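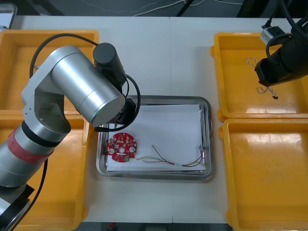

Soup for Sixteen

Half past four and the lentils not even on. Dede Owusu had the big pot, the one with the bad handle, and she had 2 onions going soft and a bag of carrots from the marked-down box at Aryee's. Sixteen people coming. Hall opened at six.

"Is that all the carrots?"

"That's all the carrots."

Naa Amoah put her coat on the hook and didn't take her scarf off. February. The kitchen at Traltcombe hall never got warm till the food was nearly done, and then you couldn't breathe in there. She looked in the pot. She looked in the cupboard. Stock cubes, salt, half a jar of something red.

"Who's got the chicken?"

"There isn't chicken. There was chicken, it was gone by nine, Roswitha went. Came back with lentils."

"I can hear you," said Roswitha Strebel, from the store room. 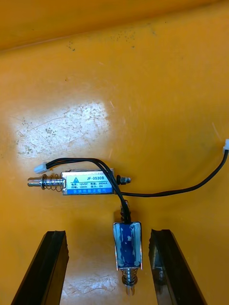 Lentils, then. Dede weighed them on the old scales, 1000 grams, tipped them through her fingers for stones and found one. Her mother used to do it on newspaper, by the window, the good light. Dede had a yellow plastic tray, scuffed all over, fine scratches and a bit of grit up near the back wall of it, and she wiped it twice with the cloth before any food went near. Then she wiped it again. Her mother would of sent it back out to the yard. Her mother fed seven on a neck of lamb and never wrote down a word of it.

"How much water?"

"Till it looks right."

"Dede. How much."

"I don't know, Naa. Till it looks right!"

So Naa filled the jug, poured, filled it, poured. The onions hissed and went quiet. Roswitha came out with flour on her sleeve and a face on.

"I'm making flatbreads. Before anyone says anything. Flour's cheap, water's free."

Nobody had been going to say anything. She got 200 grams in the bowl, then thought of Mohammed-Awal Fiadzo, who ate four of anything, and shook in more straight from the bag.

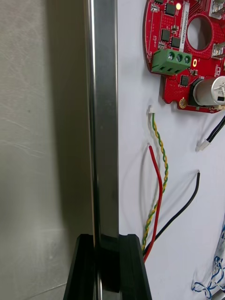

He turned up at five, early, with a carrier bag and his hat dripping. In the bag was a cabbage. A huge one, outer leaves gone to lace.

"From the allotment. Slugs had the rest."

"Oh you lovely man," said Naa.

Outer leaves off. Cabbage in quarters, core out, shredded thin because thin goes further. In it went, and the lid wouldn't shut, so Dede leaned on it with a plate. Ten minutes and it had sunk to nothing. Always did. She put in the red stuff from the jar, sniffed, put in the rest.

"What is that?"

"Pepper paste. I think."

"You think."

Roswitha had the frying pan smoking. First flatbread burnt, second one raw in the middle, third one perfect and Mohammed-Awal ate it standing up. She hit him with the tea towel. Then she did him another one.

Twenty to six. Headlights going across the window. Dede tasted off the wooden spoon, and it wasn't her mother's, it was thinner and it wanted a bone in it, but there was something at the back. The onions, maybe, she'd let them go so long.

"Salt," said Naa.

"It's had salt."

"More salt then."

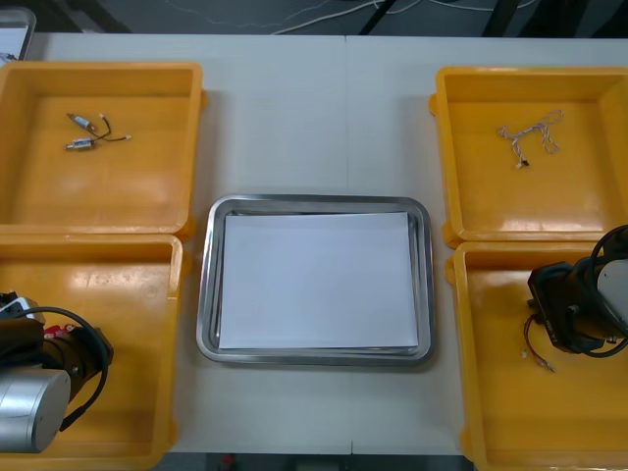 Four trays in two columns, and a steel one in between.

Aba Bonsu was first through the door, and she had her own bowl under her arm as usual, the blue one. She stood sniffing with her eyes shut.

"Chicken?"

Dede looked at Roswitha. Roswitha turned over a flatbread.

"Sit down, Aba," Dede said. "It's nearly reddy. Have a bread while you wait."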